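Thread on how the Okgate candidate forum is set up, for those asking why the feed ran late in February and what changes for the next one.

1/ Format first. Six candidates, one moderator, no opening statements. Each gets 90 seconds per answer and one 30-second rebuttal per topic. Unused time does not carry over.

2/ Speaking order is drawn for the first question and rotates one seat to the left after that. With six seats the rotation closes after six questions. A seventh question, if there is time for it, goes back to the original order.

3/ Seating in the hall is 200. Each campaign gets a fixed block and the rest goes to residents by drawing. Ticket requests last time came to more than 600, so most people will be watching the stream.

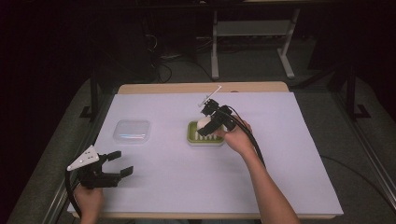 4/ The February delay was an audio problem. The hall mix and the broadcast mix came off the same board, and a gain change for the room pushed the stream into clipping. Trukbridge now takes a separate split ahead of the board.

5/ Clock display: candidates see a countdown, the audience does not. Lesego Zulu, moderating, has asked for a yellow light at 15 seconds and a red at zero. Mics stay live for three seconds past red, then close.

6/ The mic cutoff was the only rule both the Spahić and Plulby campaigns objected to in writing. Spahić wanted ten seconds. Plulby wanted none. Three was the organizers' number and it stands.

7/ Press: filing tables are in the side corridor, wired connections only. Hall wireless is off during the program — it interfered with the lapel packs at the sound check. Bring your own Ethernet adapter.

8/ Resident questions have a limit of 200 characters, including spaces. Anything longer is returned unread. Questions naming a single candidate are moved to the rebuttal round.

9/ Doors at 6 p.m., program at 7. Transcript goes up the next morning with time stamps. Corrections to the February transcript (two misattributed answers on the water bond) are already posted.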